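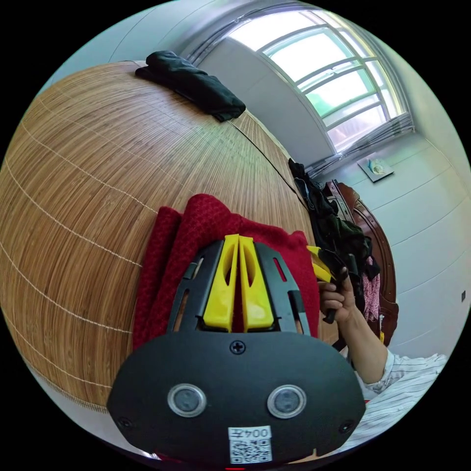 Kondolenzbuch online oder auf Papier? Und wer schreibt den Nachruf für den Verein?

Forum Ruderverein Tutside › Klubleben › Allgemeines

Sprotte_am_Steg
Liebe alle,

ich falle gleich mit der Tür ins Haus, weil mich das seit Tagen beschäftigt und ich abends nicht recht davon loskomme. Wie die meisten von euch wissen, ist unser Gilles Besnard im August gestorben, und die Familie hat ihn im ganz kleinen Kreis beigesetzt, so wie er es wollte. Nun hat mich seine Tochter angerufen und sehr lieb gefragt, ob der Verein etwas schreiben möchte, für die Klubzeitung und vielleicht auch für das Lokalblatt. Ich habe natürlich sofort ja gesagt und sitze seitdem vor einem leeren Blatt.

Ich habe so etwas noch nie gemacht. Eine Geburtstagsrede, ja, auch mal eine Festschrift, aber einen Nachruf? Fängt man mit dem Geburtsjahr an? Muss die ganze Regattaliste hinein? Und darf man erzählen, dass er jedes Mal, wirklich jedes Mal, den Bootshausschlüssel in der falschen Jacke hatte? Ich finde, das gehört zu ihm, aber meine Schwester meinte am Telefon, so etwas könne man doch nicht drucken.

Außerdem die Frage nach dem Kondolenzbuch. Ich hätte gern eines zum Anfassen, im Klubraum ausgelegt, mit einem ordentlichen Stift daneben. Dilani meinte, heutzutage mache man das im Netz. Was denkt ihr?

Herzliche Grüße vom Steg

dilani_b
Hallo Sprotte, danke, dass du dich kümmerst!

Ich muss das mit dem Netz ein bisschen geraderücken, denn so streng habe ich es gar nicht gemeint. Mir geht es um die Leute, die nicht mehr hier wohnen. Gilles hat so viele Jugendliche ausgebildet, und die sitzen jetzt sonst wo, eine sogar in Neuseeland, und keiner von denen kommt für eine Unterschrift in den Klubraum. Als meine Tante gestorben ist, hatten wir eine Gedenkseite, und da haben Leute geschrieben, von denen wir seit Jahrzehnten nichts gehört hatten. Meine Mutter liest heute noch manchmal darin, mit Brille und Tee und dem Tablet auf den Knien.

Zum Schlüssel: unbedingt hinein damit! Ich habe beim Lesen laut gelacht und danach ein bisschen geweint, und so soll es doch sein.

Liebe Grüße
Dilani Bepari

Kielschwein
Ich bin da leider anderer Meinung und hoffe, man nimmt es mir nicht übel.

Ein Nachruf ist kein Klubabend. Im Lokalblatt lesen ihn Menschen, die Gilles vielleicht nur vom Grüßen kannten oder gar nicht, und die sollen erfahren, was er geleistet hat. Also Name, Alter, Beruf, Familie, Verdienste, Dank. In dieser Reihenfolge, schlicht und ohne Schnörkel. Ich habe für meinen alten Chef seinerzeit einen geschrieben, und die Witwe hat sich ausdrücklich dafür bedankt, dass er so würdig war. Die Anekdoten haben wir uns nachher beim Kaffee erzählt, da waren sie gut aufgehoben.

Und Gedenkseiten im Netz mag ich nicht. Flackernde Kerzen, Werbung für Treppenlifte, und irgendwann ist der Anbieter weg und alles mit ihm. Ein Buch hält.

Sprotte_am_Steg
Lieber Kielschwein, das nimmt dir bestimmt niemand krumm, ich bin ja froh über jede Meinung. Mit den Treppenliften hast du wohl recht, ich habe mir gestern Abend ein paar solcher Seiten angesehen, und es war schon ein bisschen trostlos.

Aber bei der Reihenfolge bin ich unsicher. Wenn ich mit dem Beruf anfange, dann steht da Vermessungstechniker, und das war er ja auch, gern und lange, aber bei uns wussten das die wenigsten. Für uns war er der Mann, der morgens um halb sechs schon auf dem Wasser war und einem zuwinkte, wenn man selbst noch halb im Schlaf die Riemen herausschleppte.

tanvir.gamage
Guten Abend zusammen,

ich lese sonst nur mit, aber hier möchte ich doch etwas sagen. Ich war einer von den Jugendlichen, die Dilani erwähnt, und ich war kein einfacher Fall. Mit fünfzehn wollte ich alles hinwerfen, die Schule und das Rudern gleich mit, und Gilles hat mich nicht etwa überredet zu bleiben. Er hat mir den alten Zweier Mridha hingestellt, bei dem der Lack in Fetzen herunterhing, und gesagt, er brauche jemanden, der das mit ihm in Ordnung bringt, er habe so schlechte Augen für die feinen Stellen. (Er hatte ausgezeichnete Augen.) Wir haben einen ganzen Winter geschliffen und wenig geredet, und im Frühjahr bin ich dann halt wieder mitgefahren, und die Schule habe ich auch fertig gemacht.

Ich weiß nicht, ob das in einen Nachruf passt. Aber wenn ich mir vorstelle, dass dort nur steht, er habe sich um die Jugendarbeit verdient gemacht, dann finde ich das ein bisschen wenig für so einen langen Winter.

Sprotte, falls du es verwenden willst, gern auch mit meinem Namen.

Tanvir Gamage

dilani_b
Tanvir, das wusste ich alles nicht. Danke!

Kielschwein
Das ist eine schöne Geschichte, und ich gebe zu, dass ich sie auch nicht kannte. Für die Klubzeitung, ja, da soll sie hinein. Im Lokalblatt bleibe ich bei meiner Ansicht. Dort hat man ja auch gar nicht den Platz, die kürzen gnadenlos von hinten weg, und dann fehlt am Ende ausgerechnet der Dank an die Familie.

Backbord_Tanveer
Moin in die Runde,

vielleicht kann ich zwischen euch ein wenig vermitteln, ich habe früher bei einer kleinen Zeitung die Familienseite betreut (nicht unsere hier). Bei uns kamen zweierlei Texte an. Die einen waren Lebensläufe, da wusste man hinterher alles und kannte den Menschen trotzdem nicht. Die anderen waren so persönlich, dass man als Fremder nach dem dritten Spitznamen ausgestiegen ist. Gut gelesen wurden die, bei denen im ersten Absatz das Nötige stand, also wer, wie alt, woher, und gleich danach etwas, das man vor sich sieht. Das Winken morgens um halb sechs zum Beispiel, Sprotte, das hast du doch schon fertig dastehen.

Ich würde zwei Fassungen machen. Fürs Lokalblatt eine kurze, und vorher anrufen und fragen, wie viele Zeichen sie nehmen. Für die Klubzeitung dann die lange mit Schlüssel und Winter und allem.

Was ich aber wirklich wichtig finde: Bitte zeigt der Familie beide Texte, bevor sie irgendwohin gehen. Bei uns ist einmal ein Geburtsname falsch gedruckt worden, und die Leute haben uns das verständlicherweise noch lange nachgetragen. Auch die Frage, ob die Krankheit genannt wird, entscheidet allein die Familie. Und die Regattaliste würde ich weglassen oder in einen Kasten setzen, die liest sonst nur, wer selbst darin vorkommt.

Beste Grüße, Tanveer Qureshi

Kielschwein
Zwei Fassungen, damit kann ich leben. Die Regattaliste wegzulassen halte ich trotzdem für falsch. Er war stolz darauf, auch wenn er so tat, als wäre es ihm gleich.

Sprotte_am_Steg
Ach, das hilft mir so sehr, ihr ahnt es nicht. Den Kasten finde ich gut, dann ist die Liste da und drängt sich trotzdem nicht vor. Kielschwein, hättest du vielleicht Lust, sie zusammenzustellen? Du hast doch die alten Jahrbücher bei dir im Keller, und ich bringe bestimmt den Sieg in Fedley und den zweiten Platz im Jahr darauf durcheinander.

Zu Gilles’ Kilometern hätte ich auch noch eine Frage. In seinem letzten vollständigen Fahrtenbuch stehen unten, mit Bleistift zusammengezählt, 3.891 Kilometer für das Jahr. Kann das stimmen? Mir kommt das unglaublich viel vor für jemanden in seinem Alter, aber er hat ja immer sehr sauber geführt.

kamrul_k
Doch, das stimmt. Ich habe ihm damals beim Übertragen geholfen, wir haben die Seiten gemeinsam durchgesehen, und er wollte noch eine Fahrt gestrichen haben, weil er unterwegs umgestiegen war und es ihm deshalb nicht ganz ehrlich vorkam. So war er eben.

Zum Kondolenzbuch hätte ich einen Vorschlag, mit dem vielleicht beide Seiten zufrieden sind. Wir legen das Buch im Klubraum aus, richtig gebunden, und wer weiter weg wohnt, schickt eine Karte oder eine Mail an die Klubadresse. Die Mails drucke ich auf ordentlichem Papier aus und klebe sie ein. Als bei meinem Schwiegervater die Trauerfeier war, haben wir es genauso gemacht, und am Ende war das Buch so dick, dass es nicht mehr zuging, mit einem Band darum sah es aber sehr schön aus. Ein paar Fotos kann man auch dazulegen, am besten solche, auf denen er nicht gerade wegschaut (es gibt nicht viele).

Kamrul Khondokar

dilani_b
Kamrul, das gefällt mir, damit bin ich vollkommen einverstanden! Ich schreibe die Ehemaligen an, von etlichen habe ich noch die Adressen. Nur eine Bitte hätte ich — lasst uns den Leuten genug Zeit geben. Drei Wochen mindestens. Manche brauchen erst eine Weile, bis sie die richtigen Worte haben, mir geht es ja selbst so.

Steuerfrau Esano
Ich melde mich auch noch kurz, obwohl ich inzwischen im Nachbarverein bin. Gilles hat mir das Steuern beigebracht, und zwar auf unserer alten Esano, daher auch mein Name hier. Er hat nie geschrien. Wer schon einmal in einem Vierer gesessen hat, weiß, was das heißt. Wenn ich einen Pfeiler zu knapp genommen habe, hat er nur gesagt: „Na, der steht da schon länger.“ Darf der Satz hinein? Ich würde mich sehr freuen.

Und ein kleiner Einwand an alle: Bitte schreibt nirgends, er sei auf seine letzte Fahrt gegangen oder habe das Ruder aus der Hand gelegt. Das konnte er nicht ausstehen. Bei der Gedenkstunde für den alten Bootswart hat er neben mir gesessen und bei jedem solchen Bild leise geseufzt.

Kielschwein
Da muss ich widersprechen, eine maritime Wendung gehört bei einem Ruderer für mein Empfinden dazu, und die Leute erwarten das auch. Aber gut, wenn er selbst geseufzt hat, dann will ich nicht darauf bestehen.

Die Liste mache ich. Die Jahrbücher habe ich gestern schon heraufgeholt, es fehlen zwei Bände. Falls jemand sie sich einmal ausgeliehen hat, ich frage auch nicht nach, seit wann.

Backbord_Tanveer
Ähem. Einer davon könnte bei mir stehen. Ich bringe ihn dir vorbei.

Sprotte_am_Steg
Ihr Lieben, ich habe heute Vormittag bei Gilles’ Tochter angerufen, und wir haben fast eine Stunde geredet. Sie freut sich sehr über das Buch. Die Krankheit soll nicht genannt werden, und den Schlüssel möchte sie unbedingt drinhaben, sie sagt, zu Hause sei es mit dem Briefkastenschlüssel dasselbe gewesen. Von Tanvirs Winter wusste sie nichts, ich habe ihr die Geschichte vorgelesen, mit seiner Erlaubnis natürlich, und dann mussten wir beide kurz Pause machen.

Beim Lokalblatt habe ich auch gefragt, sie nehmen rund neun Sätze und ein Foto. Das ist nicht viel, aber es geht. Mein Anfang lautet bisher so:

„Wer morgens um halb sechs in Tutside ans Wasser kam, war selten der Erste. Gilles Besnard saß dann schon im Boot und winkte.“

Danach kämen Alter, Beruf und Familie, am Ende der Dank. Kielschwein, wäre dir das würdig genug? Ich frage das ganz ohne Spitze, mir liegt wirklich an deinem Urteil.

Kielschwein
Ja. Lass es so. Nur den Namen würde ich in den ersten Satz nehmen, wegen der Leute, die bloß überfliegen.

tanvir.gamage
Ich würde ihn im zweiten lassen. Man wartet so schön einen Moment auf ihn.

dilani_b
Ich bin auch für den zweiten Satz, entschuldige, Kielschwein! Sprotte, sag bitte Bescheid, wenn das Buch ausliegt, ich bringe dann einen Stift mit. Der im Klubraum schmiert.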